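Student projects: Tastora disassembly cell moves to full desktop units

The Tastora project has finished its bench trials on loose parts and is now working on complete desktop computers. Tastora is the club's entry in the teardown category at the regional student robotics meet in June, where each team has to remove a set list of components from an end-of-life PC without damaging the reusable ones. Readers who saw the March demo will remember single power supplies and drives clamped to a board. Those have been retired as test pieces, except for calibration.

The arm is unchanged. The gripper is the third revision of the Sketetti design, a linkage type with machined plates and a cross-hatched grip pad at the fingertip. Revision two used a smooth pad, and it slid on brushed metal whenever the approach angle drifted. Total mass with fasteners is 395 grams, which leaves a usable margin under the payload limit once the wrist camera and its cable are added.

Most of the effort this term has gone into approach planning. A power supply on an open board can be reached from any side. Inside a case, the gripper has to come down between the drive cage and whatever cabling is in the way, and the fingertip has to stop short of the motherboard. The planner now treats the board as a keep-out volume with a 14 mm offset. Cables are handled less well. They are flexible, they differ from one unit to the next, and the depth data on thin wires is poor. For the moment the operator marks them by hand before a run.
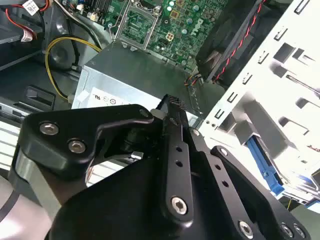

Salvador Seixas

The wrist view is the only camera used during the final approach. With the fingertip at the power supply, the left finger plate hides part of the certification label on the supply's side, so the label can't serve as a tracking feature at close range. The team tried it in April and dropped it. Tracking now relies on the edges of the supply's top face, which give good contrast against the green of the board in most lighting.

Processors come out by hand before a unit goes to the cell. Lifting a retention lever needs a different tool, and the rules allow one pre-removed component per machine. The front four-pin connector release is still being worked on and will probably be left out of the June routine.

Software is in two parts. Dedik handles perception and the list of components still to be removed, and runs on the lab workstation. Motion and force limits sit on the arm controller, so a dropped network link leaves the arm holding position. Dedik's training set stands at 3,175 labelled wrist images, nearly all from the same few case models. Performance on unfamiliar cases is noticeably worse, and more variety is the main thing the project needs.

Cycle time for a power supply removal, from first descent to release over the tray, is roughly 330 seconds. That is slow. Much of it is the arm pausing for a fresh image at each waypoint – a setting that will be relaxed once the force limits have been checked on full cases.

Members wanting to help should note the following. Donated desktops are welcome at the Esteves lab, with drives removed or wiped beforehand. Small form factor units are not suitable, as the gripper does not fit between the cage and the supply. Labelling sessions for Dedik start at 5:30 pm and need no robotics background. Anyone working inside the cell enclosure must have completed the safety induction, including members who did it last year under the old layout.

Drawings for the revision three plates are on the club drive in the Sketetti folder. The hole pattern on the centre link has changed, so please don't cut from the older files.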